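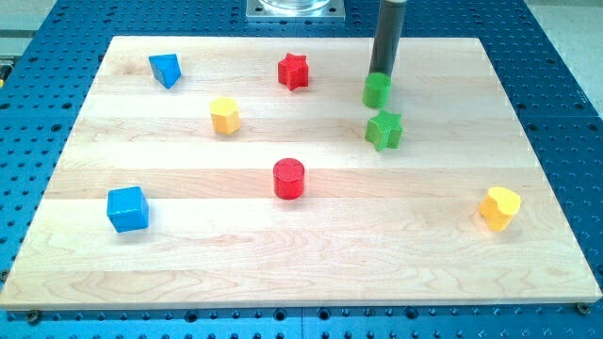
Open day at Bondis, the long-term care home on the hill

I've been meaning to write this up since August and the notes have been sitting on the kitchen counter under the hydro bill, so here goes. My aunt is on the waiting list at Bondis, and after everything in the news about care homes this past year I wanted to see the place with my own eyes before the family signed anything. They had an open day, 10 o'clock start, coffee and Nanaimo bars in the front hall (good ones!), and off we went in small groups.

Some basics first. The home has 163 beds over three floors, with the complex care residents all on the second. You come in through a set of double doors with a sign-in desk, and I was pleased to see everybody had to sign, including the fellow delivering milk. Visitors get a sticker and contractors get a lanyard in a different colour. Our guide was one of the day nurses and she didn't rush us, even when a man at the back asked the same thing about parking twice.

What I really wanted to hear about was safety for the residents who can't speak up for themselves. It's an awkward thing to ask over a Nanaimo bar but I asked it anyway, and so did two other women in my group, bless them. We were told that intimate care on the second floor is always done by two staff, that families can ask for female caregivers only and have it put on the chart, and that any complaint goes to the home's director and to the licensing office at the same time. I asked how fast they have to report. Within 8 hours, she said, and it's posted by the nursing station, which it was. I read the whole notice while the others went ahead and then had to trot to catch up.

The night shift is where I'd still like more information. There are 15 staff on overnight for the whole building and I couldn't get a straight answer about how many of those are on the second floor. They took down my email. I'll update this if I hear back.

They keep their records on a system called Avik, and family members can get a login to see the care notes, which I liked very much. My cousin lives two provinces over and she'd be on it every morning with her tea. The newest bit is the therapy wing, called Bonska, down at the garden end. Big windows, parallel bars, a practice kitchen with a proper kettle. Our group got stuck there for ages and nobody minded, there was a lovely breeze coming in.

Then there's Pop, the little canteen by the elevators. Soup and a bun, plus a cooler of sandwiches that had been pretty well picked over by the time I got there. I had the barley soup and would have it again.

They said nearly 400 people came through over the day and I can believe it, the lot was full and I ended up parking by the church. Wear comfy shoes if you go to the next one, there's a fair bit of hallway! And write your questions down beforehand. I forgot to ask about dental and had to phone them from the car.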